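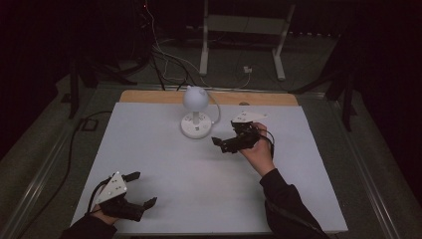
Two hand-held grippers with marker plates at a Brokitz cell. A small white desk lamp stands on the work board.

The Brokitz cell is a tabletop station for recording two-handed manipulation tasks with hand-held grippers. It was developed at the Wernent workshop and is run with the Shek recording software. An operator holds one gripper in each hand, and the position of each is worked out from a dotted marker plate mounted on top.

Setup
The work board is laid on its base and leveled before the rails are tightened. Cables are then routed away from the operator's hands – a cable that pulls on a gripper shifts the recorded path. Each gripper is opened and closed fully so that Shek can store its end positions. Small household objects, such as desk lamps, are set near the far edge of the board at the start of a task.

Calibration
The operator moves both grippers slowly over the whole board while the software collects 200 views of each plate. A plate that has been removed, even briefly, must be calibrated again. Early versions of the procedure used 51 views and gave poor results near the corners.

Maintenance
Finger pads are checked every 1000 grasps and replaced at 2000, or sooner if the edges lift. Marker plates are wiped with a dry cloth, as solvents dull the print. The most common fault is a worn cable at the point where it enters the gripper body. It shows up as short gaps in the finger signal and is repaired by cutting back the cable and fitting a new connector.

Variants
The Avow version uses the same grippers with a shorter pair of rails. Its marker plates are not interchangeable with those of the standard cell.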